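Ticket 231: Episodes missing from the Enville station after upload
Project: Dokia
Opened: 2023-03-20
Status: Resolved
Priority: Normal
Component: recorder, upload

Problem as reported

The two-arm station at Enville recorded a full shift of demonstrations for the bin task. The operator's screen listed 116 episodes saved. After the upload finished, the Druratar server showed fewer, and a handful of those that did arrive would not open in the viewer. The message was "stream lengths differ". No errors appeared on the station itself during recording.

Steps to reproduce

Start a session, record an episode, press save, and press start again straight away. If the gap between save and start is short, the earlier episode may be missing from the upload or may arrive with the arm positions cut short. Leaving a pause after each save seems to avoid it.

Log

Entry 1. Checked disk space on the station PC. Plenty free. Checked the network share and that was fine too. Ran the upload again by hand with the same result, so the files are already wrong before they leave the station.

Entry 2. Compared a good episode with a bad one. In the bad one the camera stream is complete but the joint readings stop early. Gripper readings stop at the same point. Both arms are affected, which makes a loose cable on one side unlikely. Reseated the cables anyway while I was there.

Entry 3. Asked the operators how they work. On the morning run they had been waiting for the counter to change before starting again. In the afternoon they had got quicker and were using the foot pedal for both save and start. All the bad episodes are from the afternoon.

Entry 4. Read through the recorder code. The save button starts writing the joint readings in the background and gives the screen back at once. If a new episode starts before that write is done, the buffer is cleared. Whatever had not been written is lost. The camera stream has its own writer and carries on as normal. If nothing at all had been written, the upload tool skips the episode as empty and says nothing — that accounts for the missing ones.

Entry 5. Went back to version 2 of the recorder to see if it did the same. It doesn't. The background write came in with the Kettunen driver update last July, when the joint readings went to a higher rate and saving became slow enough to annoy people.

Entry 6. Patched the recorder so each episode gets its own buffer. Start is now held until the old buffer has been handed over. Also changed the upload tool so it lists skipped episodes by number and asks before going on.

Entry 7. Tested on the station with the arms live. Saved and restarted as fast as the pedal allows, first with both arms held still and then with normal movement. 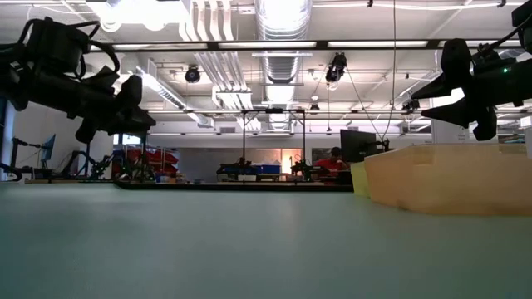
All of the test episodes reached the server and opened in the viewer, and the stream lengths matched in each. Left the station on the patched build.

What to do with the old data

The cut-short episodes can't be repaired. I have marked them as rejected so they don't get into the training set. Please don't trim the video to match, as the end of each one is where the object is let go and the model needs that part. The morning episodes are fine to use.

Still open

The pedal has no delay on it, so a double press can still start an episode by accident. Moved to a separate ticket.

Other stations need the same patch before their next session. Check the build number on the start screen, and if it is the old one, wait for the counter to change after every save.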